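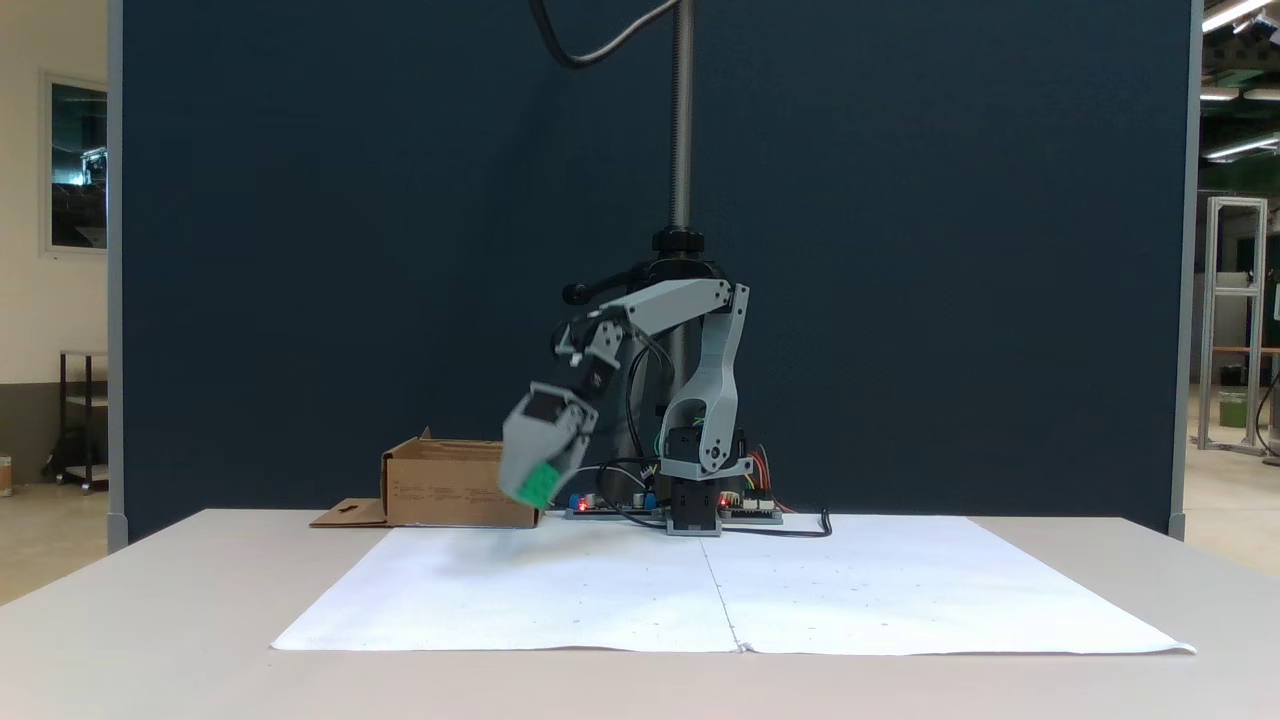 A tabletop arm holds a green cube beside a cardboard box during a sorting task at the Simberg laboratory.

Simberg Suspends Unattended Runs After Arm Fault

Dec 11, 2024

The Simberg laboratory has suspended all unattended operation of its tabletop robotic arms following a fault in which one arm failed to stop when commanded and struck the edge of its work surface. No one was injured. Damage was limited to one gripper finger and a servo bracket, both of which have been replaced.

The fault occurred during an overnight series of pick-and-place trials under the Eren project, which studies how low-cost arms perform over long periods of repeated work. The arm was running a program in which small cubes are picked up from the table and released into a box. According to the laboratory's incident report, the elbow servo stopped returning position readings partway through the series. The control software continued to use the last reading it had received and went on sending motion commands for 79 seconds before the power supply reached its current limit and shut down.

A software stop was issued during that time by the monitoring computer. The report found that the stop command was placed in the same queue as the motion commands and was not carried out before power was lost.

"The arm is small and the forces involved are modest, but a stop command that waits its turn is a safety failure at any scale," said Hüsnü Kahraman, who leads equipment safety at Simberg. "We are treating it as one."

Investigators traced the lost readings to a worn signal cable at the elbow joint. The cable had been flexed repeatedly at the same point during the trials, and the conductor had broken inside its insulation. Cables on the laboratory's other arms were then inspected. Of the 9 arms in service, 3 showed wear at the same location and were withdrawn until new cables could be fitted.

The report also noted that an earlier warning had been missed. In August, an operator recorded brief dropouts in the elbow readings of the same arm. The entry was closed after the arm was restarted and the readings returned to normal. Under the revised procedure, any loss of position data must be reported to the equipment safety office, and the arm may not be used again until the cause has been found.

Several further changes have been put in place. Each arm now has a hardware cutoff that removes power from the servos directly — it does not pass through the control computer. The control software, supplied by Serar, has been updated so that motion ends if a joint fails to report its position within 70 milliseconds. Elbow and wrist cables will be replaced on a fixed schedule and will no longer be left in service until a fault appears.

Serar confirmed that it had received the laboratory's findings and said the revised stop handling would be provided to other users of the software. The company advised users to test the stop function while an arm is in motion, as a test carried out with the arm at rest would not reveal the delay.

Attended trials have resumed under the new rules, with an operator present at the table whenever servo power is on. Work on Femine, a related project that depends on the same arms, has been delayed as a result. Its schedule will be reviewed once the cable replacements are complete.

Unattended runs will remain suspended until the hardware cutoffs have been tested on every arm and the equipment safety office has approved the results in writing. Questions about the incident report may be directed to that office.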